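Ticket: Plates leaning and touching in long dish rack
Product: Luneck long rack, black
Opened by: Floarea Voicu, Hindcombe
Opened: 09/08/2022
Status: waiting on customer

I bought the rack for the kitchen at our hall and the plates will not stand straight in it. They go in upright and then lean, and the rims end up close enough to knock. One plate has chipped already. The leaflet says the rack suits "all dinner plates" and gives no sizes.

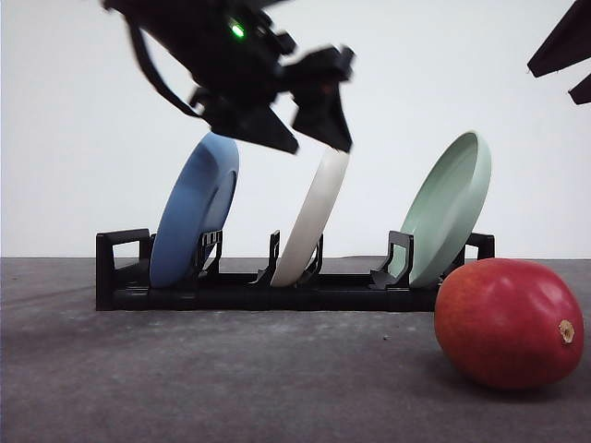
Plate thickness was the first thing support asked about. Ours are all from the same Gudura set and measure the same at the rim. I had them in with the blue one at the left, the white in the middle and the green at the right, one to each holder. I swapped the colours round afterwards and it made no difference – whichever plate is in the middle leans the most.

Support reply (Darius Rusu): Please check that the dividers are pushed fully down into the base. They should click. Then load the rack again, starting from the middle.

Done. Two of the dividers did click down a little further. The lean is less but still there. 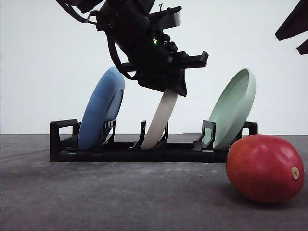

Blue, white and green plates in the rack, mango at the front right corner.

I then tried the rack on a folded tea towel in case the table was uneven. No change, so I took the towel away. I also tried leaving a free slot between plates. This stops the rims knocking, but it wastes space and we need the rack full after lunches.
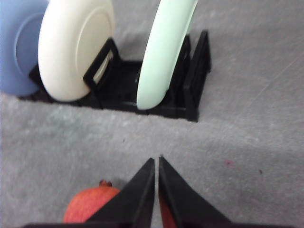
Marjan Rostami added that she had the same trouble with hers and cured it by turning every plate to face the same way, with the heavier ones at the ends. She still gets a slight lean with shallow plates.

Support reply (Darius Rusu): We can send a set of narrower dividers, part 855, free of charge. Please confirm the delivery address.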